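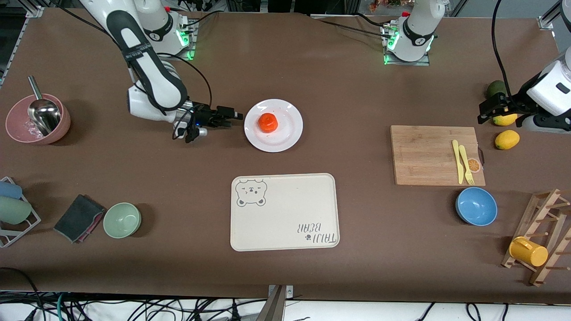 Figure 7. Work table with round white plate.

Section 4: Making Hard Candy with the Pletemix Syrup Kettle

Read this section through before you switch the kettle on. Once the syrup reaches temperature you will have little time to stop and look things up. The steps apply to the standard bowl and to the deep bowl sold by Ferell.

Before you start

Weigh the sugar, corn syrup and water into separate containers. Set out your flavoring, color and acid within reach. Grease the molds lightly and put a stick in each one. For lollipops with a soft center, chill the centers for at least 30 minutes first.

CAUTION: Cooked syrup sticks to skin and causes deep burns. Wear long sleeves and heat-resistant gloves, and keep children out of the room.

4.1 Cooking the syrup

1. Place the bowl on the base and turn it clockwise until it clicks.

2. Add the water, then the corn syrup, then the sugar. Do not fill past the line marked MAX.

3. Press HEAT and set the dial to 3. Stir until the sugar has dissolved.

4. Wash down the sides of the bowl with a wet pastry brush. Stop stirring at this point.

5. Clip the probe to the rim so that the tip sits in the syrup but does not touch the bottom.

6. Turn the dial to 6 and cook to 300°F. Expect this to take roughly 16 minutes with a standard batch — longer with the deep bowl.

NOTE: The reading often stalls a little above 200°F while water boils off. Leave the dial where it is.

4.2 Flavoring and pouring

1. Press OFF and wait until the bubbling stops.

2. Stir in the color, then the acid, then the flavoring. Keep your face away from the bowl, as alcohol-based extracts will spit and steam.

3. Lift the bowl by both handles and pour in a thin stream. Fill each mold halfway, drop in the center if you are using one, then fill to the top.

4. Leave the candy to cool at room temperature. Do not refrigerate it, or the surface will turn tacky.

5. Unmold, wrap and seal the same day.

4.3 Cleaning

Fill the bowl with hot water and simmer until the hardened sugar comes away. Never chip at it with a knife. Wipe the base with a damp cloth — do not put it in the sink.

Replacement probes and molds: Espinoza Kitchen Supply, Tisemville. Ask for Merle Prendergast in parts.

Revised 8/25/26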